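Foam wig head under a knit hat: storage or just shipping?
Board: Storage and Small Goods > Hats, wigs, headwear

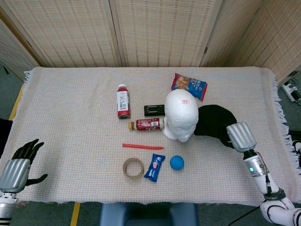 medrano_r
Does a knit hat need a foam head for storage, or can it be kept flat?

seixas_bench
Flat is fine for a knit hat. Knit has no built-in shape to lose, and hanging or long stretching over a form does more harm than a fold. Use the foam head for wigs and for blocked felt.

medrano_r
Thanks. Background: I am clearing a table of mixed items before a move. Foam head, black knit, a black case, two bottles, snack bag, roll of brown packing tape. The plan was one box for the lot, with the hat on the head to save space.

L. Varela
I disagree with part of the above. A hat left on a head for a few days in transit will not stretch in any way you can measure. Foam heads run smaller than most adult heads. The fabric is under less tension there than when worn.

seixas_bench
For a few days, agreed. The question was storage. I have had hats come back from six months on a form with the ribbing visibly relaxed. A cold soak and flat drying recovered most of it.

L. Varela
Whose form, what size? The Predberg heads are large. A small foam head would not do that.

seixas_bench
Predberg, the large one. Point taken on size.

galindo.m
Separate issue. Do not put the bottles in the same box as anything knit or foam. Screw caps work loose under vibration. Procedure I use:
Remove cap, lay a square of plastic film over the neck, replace cap.
Tape the cap to the neck, one full turn.
Bag each bottle separately, seal, keep upright.
A bottle lying on its side gets stood up before it goes anywhere. Red liquid and white foam in one box is a bad combination.

medrano_r
Is brown packing tape acceptable for the caps? It is what I have.

galindo.m
It holds, but it leaves adhesive on the plastic. Masking tape comes off cleaner. If you only have the brown, fold a tab at the end so you can find it later.

elinborg_v
Tape and foam: keep them apart. Packing tape pulls the surface off a foam head when removed, and the pits snag wig lace afterward. Wrap the head in tissue first, then tape the tissue to itself.

Also check the crown for pen marks before you put anything pale over it. Some inks transfer to fabric. Mine had a size code in red marker and it came off on a cream beret.

medrano_r
There is a small red marking on the crown of mine. Would alcohol remove it?

elinborg_v
Test on the base first. Isopropyl is usually safe on expanded polystyrene. Acetone will dissolve it, so no nail polish remover. Or leave the mark and use a cotton liner.

L. Varela
Liner. Simpler.

uchida_isamu
Box size: the head sets it. Measure nose to back of skull and add clearance on each side. I use the Fasaser 300 mm cube, single wall. The case goes flat on the bottom, head above it, knit items in the corners as fill. Total was under 3000 g with everything in.

galindo.m
Single wall is light for that if anything gets stacked on top. I would go to double wall.

uchida_isamu
Not at that weight. I have shipped this way since August with no crushed corners.

galindo.m
We will differ on that one. Either way, the snack bag goes in last or not at all. If it is full of air it will split when something is packed down on it.

medrano_r
Decision: knit hat folded flat, head in tissue, bottles bagged in a separate box, snacks in my backpack. I will get masking tape for the caps. Still undecided on single or double wall.

seixas_bench
If you go single, run a second strip of tape across the bottom seam.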